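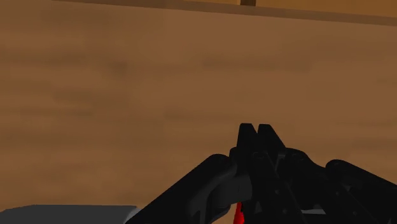
Teleop and demo collection catch-up
02/05/2023, the small room upstairs
Notes by Tia Clegg

Present: Damián Ibarra, Kerstin Fjeld, Gunnel Strömberg, me
Apologies: Folke Åberg (sent his points by email, I read them out)

Okay, I'm doing the notes again, so shout if I got you wrong. I type slower than Damián talks.

1. Last meeting's notes
Kerstin wanted one fix. I wrote that she'd "finished" the controller mapping and she'd like it to say "mostly finished." Changed. Everything else was fine with everybody.

2. Where we are with the demos
Damián went first. The simulated tabletop set is up to 1,921 demos, all driven by hand with the controller, and he's gone through them for the obvious duds (ones where the operator let go of the trigger halfway, or sat there thinking too long before moving). He threw out 53. Gunnel asked if he was being too strict and he said probably, but he'd still like to keep it that way until the first training run is done. I'm with him on this one, but Gunnel isn't convinced and wants to look at the rejects herself. Damián will put them in a separate folder and not delete them. Please, please don't delete them!

3. Wrist view
We spent way too long on this. The wrist view has a lot of gripper in it, and when you're driving from that view alone it's hard to tell how far down you are. Kerstin drives with both views open and mostly ignores the wrist one until the last bit of the approach. Damián does it the other way around, so his demos and hers look pretty different if you play them back to back - his come in low and slide over, hers drop straight down.

Folke's email said to pick one style and have everyone stick to it. Gunnel said a mix is good for the policy and she'd hate to lose it. We went back and forth and didn't settle it. What we did agree is that every demo gets tagged with who drove it, starting now, so we can split them later and see. Kerstin pointed out the old ones aren't tagged. Damián thinks he can work most of them out from the login times.

I asked if we could move the wrist camera back a little in the sim. Short answer no, it's meant to match the one on the real arm at Fotham and if we move one we have to move both.

4. Controller lag
Kerstin has been getting a delay between her hand and the arm, worse in the afternoons. She tried the Engebretsen controller on loan and said it felt nicer but the lag was the same, so she's blaming the network. Gunnel will ask whoever looks after the switch on our floor. Until then Kerstin is recording in the mornings.

Side note from me, the closing speed on the gripper is still set too high. I squeeze a tiny bit and it snaps shut. Damián says that's my thumb. We tried it on his laptop during the meeting and he snapped it shut too, so it's going on the list.

5. Hand guiding on the real arm
Gunnel did her first go at leading the arm through the task by hand at Fotham. She got 14 good ones in a morning and her shoulder was sore after. Her worry is that her own hands end up in the video, and of course they won't be there when the arm runs by itself. Kerstin suggested recording the joint positions while you guide it, then playing them back with nobody near the table and filming that. It doubles the time, but we all liked it. Target is 100 played-back demos before the end of May, and then we compare with the remote ones.

Folke's other point was that we need one written page on how to reset the table between demos, same for sim and real. Agreed. He isn't here to say no, so he's writing it.

6. Brovmont visit
They'd like to come and try driving it themselves. Fine with all of us as long as their demos don't go in the main set. Damián will make a guest login.

7. Anything else
Gunnel wants to rename the project folder from Ultemetti_new_new2. Nobody objected.

To do
Damián - rejects folder, driver tags on the old demos, guest login, gripper closing speed
Kerstin - playback script, morning recordings
Gunnel - network question, look at rejects, rename the folder
Folke - reset page
Me - book Fotham for Gunnel, send these out

Next meeting when Folke's back.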